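Does replaying demos with the tub moved count as a fair test?

Asked by Ngan-ling Chow, 6/6/24

Hi all, first post so be gentle! I'm writing up my placement project and I've got stuck on the evaluation bit. We collect demos with hand-held grippers, two at a time, and the job is putting a plastic tub onto a white wire shelf.

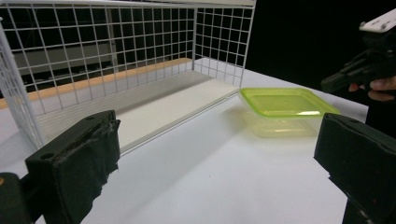

I trained one policy on everything from May and another on a cut-down set where I threw out any demo with a pause longer than 2 seconds. The cut-down one does better, 13 good placements against 5, same number of tries each. My supervisor says I can't claim the pauses are the cause. But I only changed the one thing?? What am I missing?

3 answers

Brock Dhillon
You changed two things. Fewer pauses, yes, but also fewer demos, and probably a different mix of people (slow folk pause more, so you've likely binned your beginners). Do a third run where you throw out the same number at random and see where it lands. I did this on the Drorkenel set last year and half my lovely effect vanished, I was gutted.

Also check where the tub starts in the ones you kept. Mine were nearly all close in, right in front of the lower shelf.
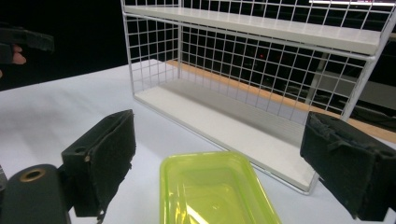

If people mostly hesitate on the far starts, then cutting pauses cuts the far starts as well, and your test might just be full of easy ones. Plot the start points for both sets before you train anything else, it takes ten minutes.

Man-sik Kang
just get more data. we had 1,000 demos and never bothered filtering

Oskari Jääskeläinen
Agree with Brock on the random cut. I'd do it with a few different seeds too, one run tells you very little. And please put the failures in the write-up, split by missed grasp and bad placement! If the gain is all in the grasping that's a much nicer story than one lump score.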